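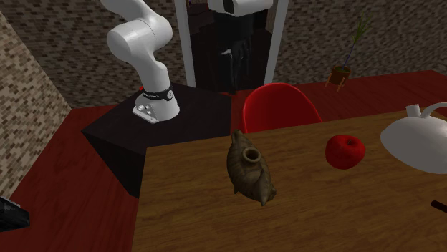
Maintained by Ladan Soltani and Nazanin Ghorbani. Last updated 11th November

Trinach: a recipe card corpus

Trinach is a set of 2,000 handwritten recipe cards, typed up line by line, with the original spelling left alone. We love these cards! Some are three words long ("Bake till done"), others run onto the back and up the side — and we kept all of it, crossings-out included.

What's in it

Each record has a title, an ingredient list, the method, and a notes field for whatever the cook scribbled in the margins. Notes are the best part. There are 320 cards with a note arguing with the recipe itself, usually over sugar.

Amounts are stored twice, once as written ("butter the size of an egg") and once in grams where we could work it out. If we couldn't, the grams field is blank. Please don't read a blank as zero.
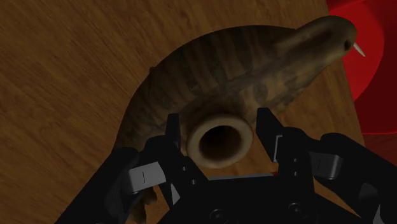

Duplicates are marked but still in the files, so the 14 versions of the same lemon bar are all there to compare (try sorting them by oven temperature, it's great fun).

Known problems

Pies and cakes are heavily over-represented. Fractions were hard to read on 80 cards, and those carry the tag check_amount. The September release had the soup folder's titles shifted down by one row. Nazanin fixed that, so grab the new copy.

Reuse

Free for any use with credit to Trinach. Found a typo that's ours and not the cook's? Send us the card ID and the line — we're always happy to get these.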